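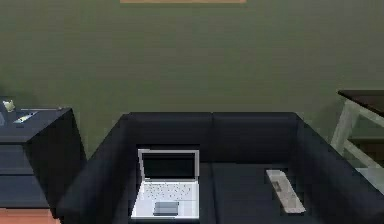 [jilow-list] Buy / Swap / Give away

May 4, 2024

Hi all, quick one before I head off. Still after a home for the two-seater, dark navy, from the Osei St flat. $100 or swap for a desk. Pickup only – no lift, 2 flights, bring a freind.

Also the Trerolon heater went in March so please stop asking!

On the quote below, $300 seems steep to me. Grudel do a smaller van, half day, cheaper I think. Will check.

> Anyone used a van mob for moving across town? Got quoted
> $300 for a half day, no blankets. Is that normal now??
> Colour me shocked.

Reply off list pls, inbox is a mess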